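Liltness Workshop Notebook, Pultovham
2022-07-04
Written by Haoran Yan

Subject: the mixed tray and the boxes with round holes

I started the day with the mixed tray, which has become too full again. In April we agreed that it must hold small things of many textures, so that children who visit can look for something soft, something with spikes, something hard and cold. The idea is still good. But since then everybody puts in one more ball or one more wrapper, and now a small thing can stay at the bottom for weeks and we forget that we own it.

I did not want to empty it before I had thought about the order. So I left the tray on the green table next to the boxes and wrote down first what belongs together. The spiky rubber balls are one family. The smooth balls are another: the yellow smiley face, the baseball, the orange foam one. The cans are harder to place. They are a shape and a surface at the same time, and the crushed ones feel very different from a whole one.

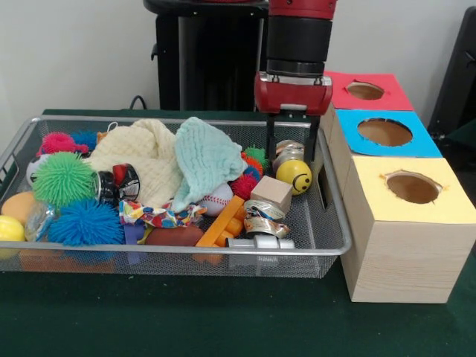 Keegan Lowther thinks that the cans should leave the tray completely. According to him a crushed can gets a sharp fold sooner or later, and a person who checks it in the morning can miss it in the afternoon. He would keep only tins with a rolled edge and put the rest in the metal recycling.

I see his point. I will pass a cotton ball over every fold, as I learned in my old job, and if some fibers stay on the metal the can goes out. This is a slow test but it is cheap. I wrote it on the card at the door also.

The cloths are my favorite part and also the biggest problem. They are light, but they take much space and they hide everything below. The cream one in particular sits in the tray like a small hill. If I fold a cloth flat it looks neat for five minutes, then someone takes out a ball and it is a heap again. Maybe the cloths should live on top of the boxes, or in a tray of their own. I would like to try both before I decide.

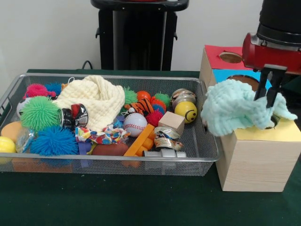
Washing

The cloths go in a net bag, 40 degrees, without softener. Softener makes the weave feel greasy and then the difference between the cloth and the plush is smaller. Dry them flat on the rack, never on the radiator. Please write the washing in the book, because last time I washed a clean one.

The rubber balls get warm water and a little dish soap. Leave them in the bowl for 10 minutes and shake each one well over the sink. The soft hairs keep a surprising quantity of water, and on the paper tops of the boxes a wet ball leaves a mark which does not go away. For the foam ball I use only a damp sponge. The baseball gets a dry brush along the stitching and nothing more.

I asked Sesance if they sell a second mesh tray of the same size. They do, but the price with delivery is more than I expected, so for the moment we continue with one. The mesh is practical, I must say. Crumbs and dust fall through it, and from the side one can see a little of what is lying low. 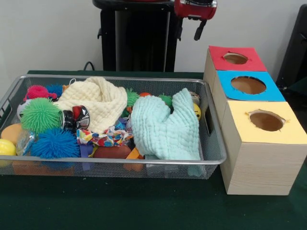
What I want to change is how high we fill it. My new rule: nothing stands above the rim except a cloth. I tried to write this rule in a more polite way, but short is better. What does not fit goes to the shelf in a carton marked "next", and at the end of the month we exchange.

About the boxes. The round holes are not all the same size, and I would like to keep it so. A child who finds that a ball does not pass through the small hole will look for a bigger hole, or press harder, and both are interesting to watch. The paper tops are a different matter. Paper is easy to replace but it gets soft around the hole. I cut a test piece from thicker card and glued it on a scrap. If it survives 90 pushes with my fist I will make a full set, in the same colors, yellow and blue and the third one that Li calls red and I call pink.

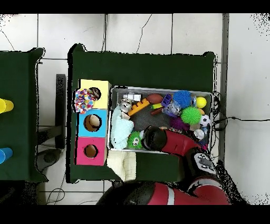

The stack is handy when we need space on the table, but side by side is better for small children, who cannot reach the top one. For stacking I will add thin felt at the bottom corners so that the tops are not scratched.

To do:
— finish the can test and tell Keegan the result
— find a carton for "next"
— thicker card, glue, felt
— ask Li about the dot pattern fabric, is there more of it
— new label on the net bag

Comments

Li: There is one more piece of the dot fabric in the bottom drawer, under the zippers. And it is red.

Keegan Lowther: Fine with the cotton test, if we write the date on each can that passes. I still vote for tins only.

Haoran Yan: Date on each can is good. I will use the paint marker, the other pen rubs off.

Recent entries
The glue that stays yellow
Shelf labels, second try
Repairing a puppet seam
What we keep in the bottom drawer

Liltness Workshop, Pultovham | Contact | © 2022 Liltness | Back to top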